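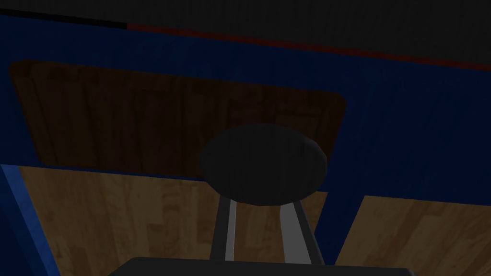
CLONDDEN, 2019-05-30
By Aldana Urrutia

Chapter 4
Rinses, Strips and Other Promises

A patient sits down in the chair and asks which mouthwash to buy. Most students answer with the name of whatever is in their own bathroom. This chapter asks you to hold off until you have looked at what the bottle claims and what stands behind the claim.

Take the word "fresh." It has no clinical meaning. A strong mint flavor covers an odor for a short time, and the odor may well come from the back of the tongue, where a quick rinse does very little. Or take "kills germs." Plenty of liquids kill germs in a dish. A mouth is warm, wet and full of corners, and saliva thins out a rinse within minutes. The useful question is whether people who used the product had less plaque or less bleeding of the gums months later, compared with people who brushed the same way and used something else.

Studies like that exist for some ingredients. Fluoride has a long record against decay. Chlorhexidine does reduce plaque, and it also stains teeth and dulls taste, a fact patients tend to learn from the mirror. For a good many other ingredients the evidence is thin, and thin evidence is often printed in large type.

Consider the leaflet for Dimiva, a herbal rinse we will return to in Section 4.3. It cites a survey of 1,307 users, most of whom said their gums "felt healthier." There was no comparison group. Of those users, 572 had also changed their toothbrush during the same period — a detail in the small print on the back. A later trial ran for 12 weeks and measured bleeding, which is better, but it was paid for by the maker and the full results were never released. I would not tell a patient that Dimiva does harm. I would not tell a patient to spend money on it either.

As you read, keep three questions in mind. What was measured? Compared with what? Who paid? You will be surprised how often a leaflet answers none of them.

Section 4.1 begins with plaque itself, how it forms and why brushing disturbs it so much better than any liquid does.

Related chapters
Chapter 3: Brushes, Manual and Powered
Chapter 5: Fluoride at Home and in the Office
Chapter 8: Talking With Patients About Cost
Reading a Dental Trial, by Shivam Tomar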